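Ticket 612: Left gripper lags the leader when pulling a cup off the stack
Product: Jidano teleop, two-arm kit
Site: Tennant bench
Opened by: Teófilo Inga
Assigned to: Greer Baxter (Vatton support)
Status: Resolved

Original report (Teófilo Inga)

Hi all! First off, we are having a great time with this kit. We've been teaching it the takeout packing task by driving both arms with the leaders, and when a demonstration goes well it's a joy to watch. The bug is getting in the way of the fun part, so I'm going to give you everything I have.

The task: the operator takes a paper cup from the nested stack with the left arm, puts a lid on it, and sets it in a molded-pulp carrier while the right arm handles the bag. We start each recording with the pieces in different spots, sometimes with a lid or a carrier in the bag already, so the policy doesn't get lazy and memorize one layout.

The problem: I squeeze the left leader handle and the left gripper follows nicely for most of the travel. Near the closed end it hesitates, then catches up all at once. On a lid I can live with that. On a paper cup rim it's awful, because the late snap comes right when I've started to lift. I either come up with nothing or I pinch the rim. The right side feels perfect.

What I've tried so far:
- Restarted the teleop service and the leaders. No change.
- Swapped operators. Nurhan Öztürkmen has much lighter hands than I do and she gets the same thing, a bit less often.
- Deleted the bad recordings and made new ones. Same rate of bad ones.
- Played back older demonstrations on the arms. Playback is smooth, which surprised me.

We have around 152 keepers and I'd love to get to a proper training set before the end of December. Wrist view from one of our resets is attached, so you can see the sort of layout we're working over.
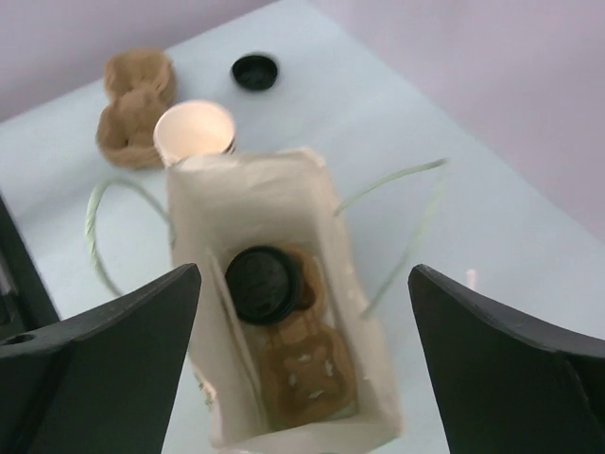 First reply (Greer Baxter)

Hi Teófilo, thank you, this is a lovely report! The playback detail is the most useful line in it. If stored demonstrations replay smoothly, the motor and the gripper linkage are probably fine and we should look at what goes in from the leader side. I don't want to rule out the fingers yet, though, so let's check both.

Please do these in order and write down what you get, even when it's boring:

1. Open the live plot and show two traces for the left side, leader handle position and gripper position. Squeeze slowly, hold, release slowly. Leave the gripper empty.
2. Repeat with a fast squeeze.
3. Repeat both on the right side.
4. Send me the calibration file for each leader. It's in the profile folder, under the operator name.
5. Take a look at the finger pads up close. Lint on the foam changes how the grip feels to whoever is driving, and it can make a timing problem seem bigger than it is.

One question too: do you and Nurhan share an operator profile, or does each of you have your own?

Second report (Teófilo Inga)

Good questions! We share a profile. It's mine, from the first afternoon with the kit. We never thought to make another one.

Results, with the arms clear of everything:

Left, slow squeeze: the two traces sit on top of each other until the last bit of travel. Then the leader trace goes flat for a moment while my hand is still closing, and then it jumps to fully closed. The gripper trace follows it faithfully, flat spot and all.
Left, fast squeeze: same shape, but so quick you'd miss it if you weren't looking.
Right, slow and fast: smooth all the way.

So the gripper is doing exactly what it's told. I felt a little guilty for blaming it.

On the pads: they're carrying a fair amount of white fuzz. The foam loves it. I also had the arms holding near each other with a wrist camera running while I poked at this, and grabbed a still with the pads in it.
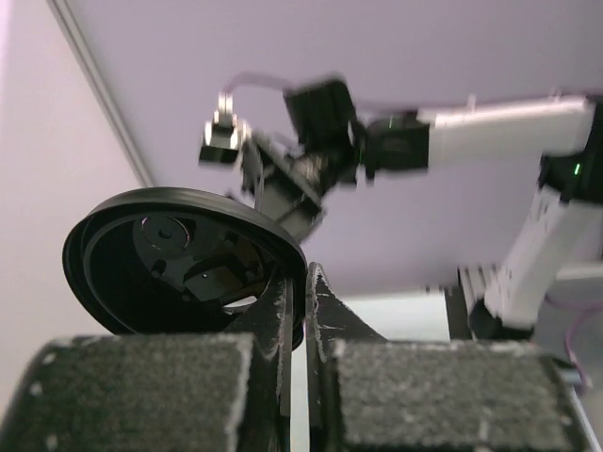 I haven't cleaned them yet. I figured you'd want only one thing changed at a time, and if I brush them now and the next ten cups go well I won't know which fix to thank.

Calibration files are uploaded. I had a peek and the left one has a closed value that looks odd to me. The right one reads 3724 for closed. The left one has the same number, digit for digit. Is that normal? I would have guessed two different handles would land on slightly different values.

Second reply (Greer Baxter)

You guessed right, and I'm so glad you looked. Those values come from the sensor inside each handle. It would be quite a coincidence for two handles to match exactly. My bet is that the left closed value was copied from the right one when the profile was made.

I asked Philomena Brophy on our software team about it and she knew it straight away. In release 2 of the calibration wizard, if you press Next on the left handle before the reading settles, the wizard can fill in the closed value from the other side and carry on without a warning. The open value is saved correctly, so everything feels right until the last part of the squeeze. The scaling then runs out early, holds, and a safety clamp pushes the command to fully closed. That gives you the flat spot and the jump.

It also accounts for playback. Your stored demonstrations hold gripper commands, and playback runs them through a smoothing filter that live teleop skips to keep the delay low. The step is still in the file. It's just rounded off by the time it reaches the arm.

Steps for the fix:

1. Make a new profile. Please don't edit the old one by hand, since the wizard keeps a second copy.
2. Calibrate the left handle first. Squeeze fully, hold for a slow count of five, and only then press Next.
3. Calibrate the right handle the same way.
4. Compare the two closed values. They should be near each other but different.
5. Run the slow squeeze plot again on the left.
6. If the trace is clean, do a handful of cup pulls before you touch the pads.

For the cup pulls, keep the right arm in its usual waiting pose near the bag so the load on the controller matches a real recording.

Third report (Teófilo Inga)

New profile made, and wow, what a difference! The closed values no longer match and the slow squeeze comes out as one clean ramp. Nurhan made her own profile as well and hers is clean too.

Then we moved on to cups. I drove the left arm to the rim and closed on it slowly, with the right one waiting by the bag, fingers open. I could feel my way into the grip for the first time since we set the kit up. I could stop halfway, think about it, and squeeze a touch more. It's like getting your own fingers back after taking off winter gloves.

Still from the bench camera during the cup work:

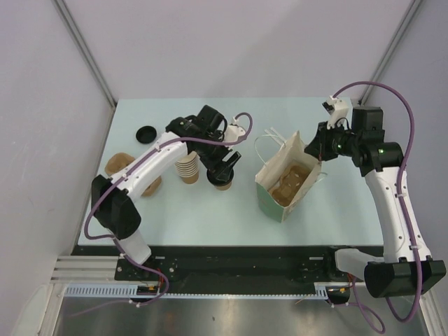
Leftover issue: two cups at once

We did still get one odd behavior. Now and then the top cup brings its neighbor along. I don't believe it's software. When I pull straight up, the two stay nested. When I add a tiny twist of the wrist before lifting, they part much more often. Angus Jardine runs the Flurkari bench across the hall and he teaches the same twist to all his new operators, so I'm stealing it.

My question for Greer: should every demonstration include the twist, or is it okay for some to go straight up?

Third reply (Greer Baxter)

I'd put it in every one where you're taking a cup from the stack. If half your recordings twist and half go straight, the policy can end up with a weak in-between motion that does neither job well. Variety in where things sit on the table is great. Variety in how you solve the same little problem is harder to learn from.

Two more tips while you're recording again:

Pause less. I watched the samples you uploaded, and there are long waits above the cup where I assume you were bracing for the snap. That made sense then, but the policy will learn the wait along with everything else. If you catch yourself hovering, throw the take out and go again.

Keep the idle arm still. When you're concentrating on one hand, the other one drifts on the leader. Rest it on the table edge if you can.

And now please clean the pads! A soft dry brush first, then a strip of low-tack tape, dabbed and lifted. No alcohol on the foam. If the top edge starts to peel, ask me for a spare set.

Fourth report (Teófilo Inga)

Pads brushed and taped. The tape came away looking like a sweater. Grip on the lids feels more certain, though I'll admit I was in a very good mood by then and may not be the best judge.

We're recording with the twist on every stack pull. Nurhan has been driving the lid portion and she's terrific at it. I've started resting my right elbow on the bench when the right arm has nothing to do, which helps a lot with the drift.

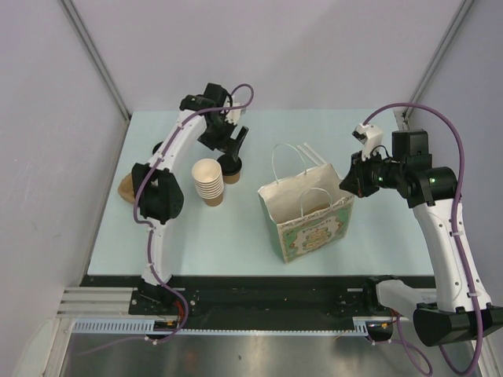

What should we do with the older keepers? They were all made under the bad profile. I'd hate to lose them. Some have really nice bag handling with the right arm, and that side was never affected.

Fourth reply (Greer Baxter)

Keep them, but put them in their own folder. Philomena has a small script that finds the flat spot and the jump in the left gripper channel and tags each recording as affected or clean. It only reads the files, so it's safe to run on your originals. I've attached it to the ticket.

My suggestion is to train first on the new recordings alone. Then add the ones the script tags as clean and compare. Leave the affected ones out of anything involving the left gripper. If you ever train a bag-only skill for the right arm, they're perfectly good material for that.

The wizard fix is on the list for the next release. It will refuse to move on until the reading has settled, and it will warn you if the two closed values match. Until then, please hold for the slow count on every new profile.

Closing note (Teófilo Inga)

Script ran fine. Most of the old set is tagged as affected, as expected, but a decent group came back clean, mainly Nurhan's. She is being very gracious about it.

We've written the slow count and the wrist twist on the whiteboard next to the leaders. Happy for you to close this one. Thank you, Greer, and please thank Philomena for the script!

Status changed to Resolved by Greer Baxter. Linked to: calibration wizard, matching closed values.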